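I first opened Drurus back in the spring, gave up after an evening, and went back to drawing my diagrams in a plain old paint program. So when the woman who leads the tool's palette team at Budar agreed to a call, I had a list of complaints ready!

She laughed at the first one. "Everybody hates the old palette," she said. "We had 493 shapes in one long list, and you just scrolled." The new version lets you hide whatever you don't use, and it remembers your choice for each project. 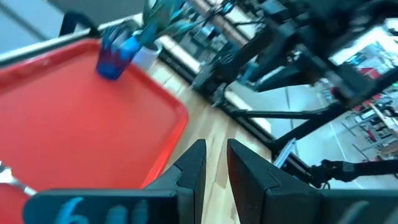
I asked how they decided which shapes to show a beginner. "We argued," she said. "I wanted 100 on the first screen, which was silly of me. We ended up with 3 groups, and you open the rest when you want them."

My other gripe was renaming things (I rename everything, constantly). In the old release a new name on the diagram didn't reach the model behind it, and I'd lost a whole afternoon to that. She knew the bug well. "It's one element now, wherever you draw it – change it once and every diagram picks it up."

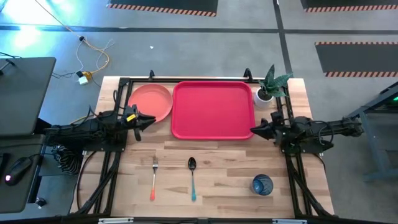
Tabletop with a round plate and a red tray.

We got onto importing from Lulatex, and she was a bit more careful there. Shapes come across fine, she told me, but line routing is still messy and she wouldn't try it on a big model yet. "Give us until October," she said. I've got an old order-handling model I'd love to move over, so I'll be holding her to it.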